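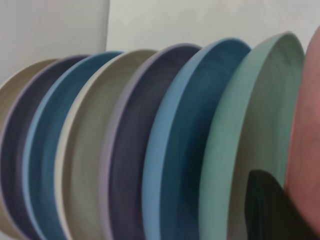 Figure 3. Wrist camera view of the row of plates, with one gripper finger at the lower right.

4.2 Plates standing on edge

Of all the tasks we gave the two grippers, taking a single plate out of a closely packed row was the one we had looked forward to least, and it ended up teaching us the most. The opening between one rim and the next is narrow, each plate hides a good part of the one behind it, and a finger that comes in slightly askew will meet a rim long before it reaches the gap it was sent to. Figure 3 gives a fair idea of what the wrist camera has to work with at such a moment, when the nearest rims fill much of the view and the ones at the far end are reduced to thin crescents.

We compared the Trurna gripper, which has slim, stiff fingers, with the Greten, whose fingers are broader and give a little under load. Both were fitted to the same Vandenberghe arm and driven by the same controller, and we kept the approach speed the same for both, although the Greten would, we suspect, have been happier going slower. Each gripper was given 20 attempts. An attempt counted as good if the chosen plate came up clear of its neighbours and was set down on the bench without any help from us.

The Trurna managed this in all but 2 of its attempts. Both failures came from the fingertip landing on top of a rim, after which the arm stopped itself, quite properly, and waited. The Greten failed 7 times, and its failures were of a more varied sort. In most of them the broader finger did find its way into the gap but leaned on the next plate along as it closed, so that two plates started to rise together. We had rather hoped that the softer finger would forgive small errors of aim, as it had done so kindly with the cups in Section 4.1, but with plates there is simply not enough room for it to bend into.

A word should be said about the camera as well. The differing colours of the plates were a real help in telling one rim from the next, and we would expect a poorer result with a set all in one colour. Motion blur softened the rims in some views, including the one in Figure 3, and the edge finder was less sure of itself there. For the second round, run in November, we had the arm pause briefly before the final approach, and the rim positions became noticeably steadier with either gripper. The pause made each attempt a little longer, a price we were glad to pay.

We did not try the Brollier fingertips on this task, as the pair we had ordered arrived too late to be fitted and checked. They are used only for the bowls, in Section 4.3.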